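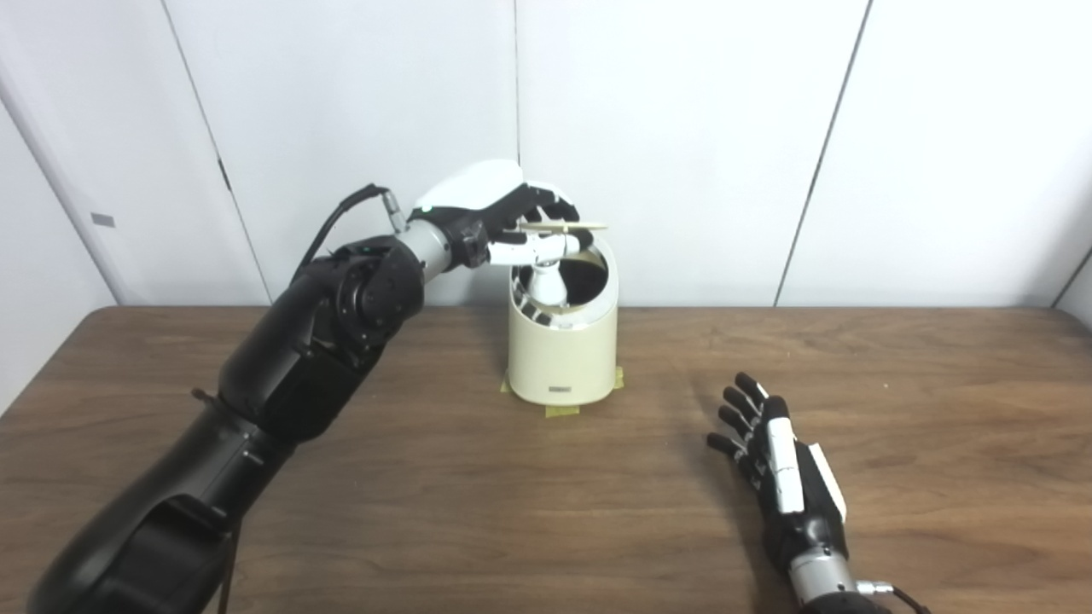 January 27, 2021

I spent most of this morning on the utensil pot, so that's what you're getting.

We've had a jar of wooden sticks by the hob for years. Skewers, chopsticks, the odd coffee stirrer that came home in a coat pocket. It was a jam jar, then a taller jam jar, and the long skewers tipped it over whenever anyone pulled one out in a hurry. In July I broke the second one and everything went into a drawer, where the points went through a packet of baking paper.

What I wanted was a tall cylinder with a slanted top. The slant matters more than I expected. You can get hold of a stick at the low side without knocking the others, and the high side keeps them from flopping backwards. A cream one looks fine on brown wood and doesn't show flour.

The trouble with anything tall and narrow is that it slides. Masking tape is the cheapest answer I know. I use three strips, one on each side of the base and one at the front, pressed half on the pot and half on the table. It isn't pretty but it comes off clean if you don't leave it for months. I left some on a shelf in the old flat for 18 months and had to take it off with cooking oil and a butter knife.

Ilse Van Damme wrote after the last post to say she uses a blob of putty underneath. I tried that and it left a grey ring on the wood, so I'm back to tape.

As for what goes in it, I've sorted the sticks properly now. Anything split went in the bin. The odd chopsticks I kept for stirring paint and poking seeds into compost. The skewers went in points down, which is safer for fingers but does mean you can't see which ones are blunt. I soak them for 10 minutes before they go under the grill and they still char at the ends.

The drawer is now free and I've put the tea towels in it. Next job is the spice shelf, where there are two open bags of cumin and no lids that fit anything.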